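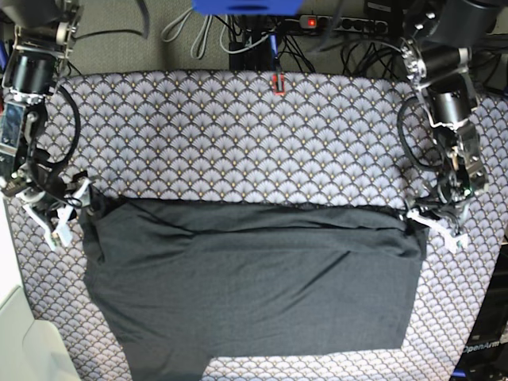 Caring for a Computer Mouse and Mouse Mat

Household guidance from the Stikden advice service, Stekham. Revised February 2024.

A mouse that skips or drags is often in need of cleaning. Switch it off or unplug it before starting.

1. Turn the mouse over and wipe the feet with a cloth that has been dampened and well wrung out.

2. Clear the sensor opening with a dry cotton bud. Liquid should not be applied to this part.

3. Draw a wooden toothpick along the gap beside each button and on both sides of the wheel.

4. Wash a cloth mat by hand in lukewarm water with a little washing-up liquid. Mats with lighting or a charging pad must not be immersed.
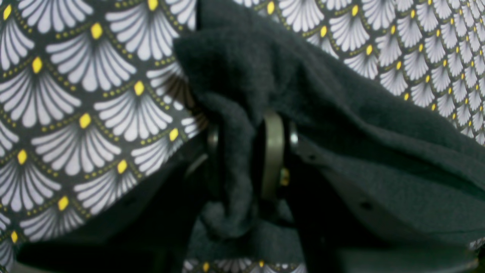
5. Rinse the mat until the water runs clear, press it between two towels and leave it flat overnight. Radiators and tumble dryers may loosen the rubber backing.

Battery models should be stored with the battery removed if they will not be used for 2 months or more.

Readers who require this guidance in large print should ask for leaflet 1683. Enquiries about its contents may be addressed to Signe Ravn at the Stekham office.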